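Home > Workshops and Studios > Shared spaces

How to arrange one big open hall for several people working?

posted by Wultier
1,602 views

Hello everybody. We have moved in June to a large hall on an industrial estate, with white walls and a grey floor, and a mezzanine over the back part. Before this we were in two small rooms, so we are very happy with the space, but now I do not know how to divide it.

At the moment everything stands where the movers left it. People walk through the middle all day, often with a backpack on, and they pass very near to the benches. There is a shelving unit against a partition wall and more shelves at the back, under the mezzanine. The big table is in the middle because it did not fit in any other place. 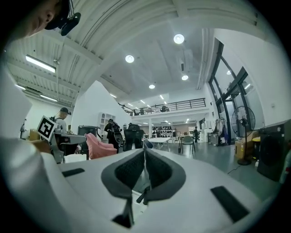 My worry is mostly the walking. When somebody is doing careful work, he does not want another person passing behind him with a bag. I asked the landlord if we can build walls and he said no, only things which stand on the floor by themselves. We also have one soft armchair from the old office and the opinions are divided: half of us want it out, the other half sit in it every lunch.

So what would you do first? Move the table, or mark the paths? And is it a good idea to use the mezzanine for storage? The stairs are rather steep. Our budget is small, I must say.

Kamaner
4 people found this helpful

I had a similar hall for some years, so I write what worked for us.

Start with the path from the entrance to the back. Put tape on the floor for one week only, the cheap paper kind, and look if people follow it. If they don't follow, the path is in the wrong place and you move the tape. We moved ours 3 times. After this we bought the proper floor tape, and please wash the floor before you stick it, otherwise it comes up at the corners.

The table I would leave in the middle, but turn it so the long side goes along the path. Then the people at the table are not in the way of the people walking. Chairs must go under the table when you leave, this is a small rule but it helped us very much.

For bags, put a row of hooks or a low rack near to the door. Our people wore their bags inside because they had no place to leave them. Cardboard boxes also should have one corner, and when the corner is full somebody must flatten them the same day.

On the mezzanine put only light things that you need two times in a year. Ask the landlord first what weight it can carry and get the answer in writing. Also never put boxes against the railing.

Tretby

keep the armchair. you will be sorry if you throw it

Hashmi
2 people found this helpful

I agree with the tape. One thing to add: shelves on wheels can make a wall without building a wall. We have them back to back between the quiet side and the noisy side. You must buy the wheels with a brake, and put the heavy things on the lowest shelf. It does not stop the noise, only the walking, but from your message I understand the walking is the bigger problem.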